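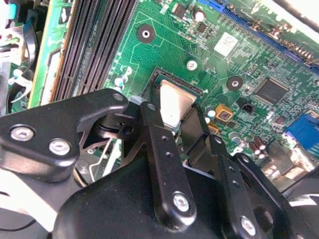 Old office PCs make the best practice boards for a robotics club, and after over two years of Thursday evenings at Ostwood I have a whole notebook of workshop tips to prove it! Most are small and cheap, and plenty of them work just as well if you're opening up your own computer at the kitchen table with no robot anywhere near it. Our student project this term is called Vukeo, and the idea is to get an arm moving about inside a computer case without bashing anything. A motherboard is a brilliant place to learn that, all tall bits and short bits crammed together. Look at the memory slots running down one side, and then the processor with its shiny silver lid, right where the black links of the gripper come up over it. There's so little spare room in there, and I love it.

So, in no sensible order, my tips.

Before you open the case

Switch off at the wall, pull the plug out, then hold the power button in for a few seconds. Do it every time, even with a machine you're sure is dead. And leave the power supply box itself shut. We don't open those at club, full stop, and please don't at home either.

Touch bare metal on the case before you touch a board, and again whenever you've been for a wander. Wrist straps are lovely if you've got them. Fleece jumpers are not lovely (we have a peg by the door for them now).

Put an old bath towel under the case. It stops it sliding, it saves the table, and a dropped screw lands and stays put instead of pinging off under the radiator. Pick a flat, tightly woven one, as the fluffy sort sheds.

Screws

An egg box is the best screw sorter I've ever used and it costs nothing once you've had the eggs. Write on the lid in pencil which cup is which. Zuzanna Zalewska, one of our older students, goes a step better and tapes each screw on to a rough sketch of the case, in the spot it came from. It takes ages and she has never once had one left over, so I can't argue!

If a screw won't budge, lay a wide rubber band flat over the head and press the screwdriver through it. Sounds daft, works a treat on a worn cross-head.

Working around the processor

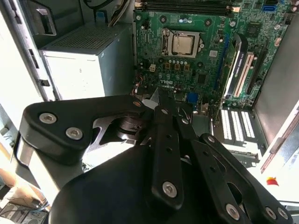 Bare processor with no cooler on it, gripper coming in from below.

If you're taking a cooler off an old machine, twist it gently from side to side before you lift. The paste underneath sets like toffee and a straight pull can bring the processor up with it. Clean off what's left with a coffee filter and a dab of isopropyl alcohol. Coffee filters don't leave fluff behind, and a pack of 100 lasts us all year.

Keep fingers (and fingertips of the robot kind) away from the socket lever until you mean to move it. It's springy!

Getting the arm in and out

Go slowly. Slower than that. We cap the speed at 8 per cent for anybody's first go inside a case, and it feels like watching paint dry until the moment you've typed a minus sign the wrong way round and there's time to hit stop.

Do the whole run in mid-air first, then over a cardboard copy of the board with bottle tops and corks glued on for the tall parts. The cardboard has taken some dreadful knocks. Ours is called Shezi and has its own shelf.

Tie back every loose lead in the case with soft garden ties, the foamy green kind. They come undone with one hand and don't bite into the wires like plastic ones do. The arm's own cable wants a bit of slack as well, enough for the wrist to turn fully both ways, so turn it by hand with the power off and check before you tape anything down.

Give the bolts on the gripper a quick check with the hex key at the start of each session, snug and no more. A dot of nail varnish across the head and on to the plate shows you at a glance if one has shifted. Any colour will do; we're on glittery purple.

Lighting

Shiny metal plays havoc with cameras. Bounce your lamp off a sheet of white card or hang baking parchment well in front of an LED one (only LED, the old hot bulbs are a fire risk). It made more difference to us than a whole evening of fiddling with settings.

Clearing up

A clean, soft make-up brush gets dust out of the slots. Count your tools back in before the lid goes on. Leave 40 minutes for packing away if you've got a full room, and hide the biscuits until it's done.

We're taking Vukeo to the Vundstead open day in February and I'm ridiculously excited. If you've got a better trick than the rubber band, do send it in!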